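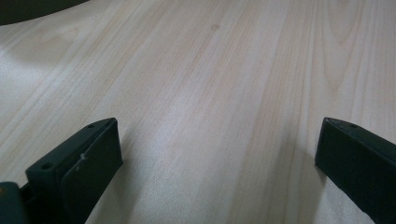 Niturano guided journal – review

I have been using the Niturano journal since September and have now reached the last page, so I can say what it is like to finish it as well as start it.

The journal is meant for people who are hard on themselves. It is split into 26 short chapters, one for each fortnight of the year if you follow the plan, though I went faster. Each chapter has a page of reading, two writing prompts and a blank page. There is also a paper band with an affirmation on it, which tore on the second day and went in the bin.

The reading pages are mixed. The ones on comparing yourself with other people and on saying no are clear and short, and I went back to both. A few of the others are made up almost entirely of phrases about light and oceans, and I could not have told you afterwards what they were asking me to think about. If you like that sort of writing you will be happier with those pages than I was.

The prompts are better. "Write down something you stopped doing when you were told you were bad at it" kept me busy for 4 evenings. Another asks you to describe an ordinary day from the point of view of a friend who is fond of you. I felt silly starting that one and ended up using the blank page as well. 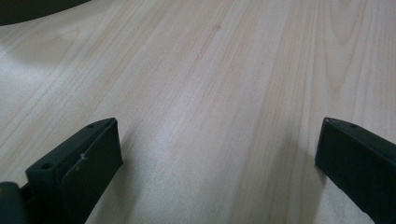
Chapter nine is where I nearly gave up. It asks for a list of everything you are proud of, and then the next chapter asks for much the same list with the word "grateful" in it. I skipped ahead and came back to them later. The instructions at the front say you can work in any order, so no harm done.

As an object it is decent. The paper takes a fountain pen without the ink coming through, and the pages lie flat once you are past the first couple of chapters. The cover marks easily. The ribbon is too short and kept slipping out – I used a train ticket.

I bought mine in the bookshop at Davham station. The shop in Sutport has it too, and they let me look through the display copy before I decided on this one over the Sung journal. Sung has daily pages with boxes to tick, and I know from experience that I leave those empty by the end of the first week and then feel worse.

It won't replace talking to someone if things are bad, and the introduction says so plainly, which I was glad to see. For a low patch, or a long winter, I found it useful.

Score: 4 out of 5. I have taken the point off for the chapters that repeat and for the ribbon.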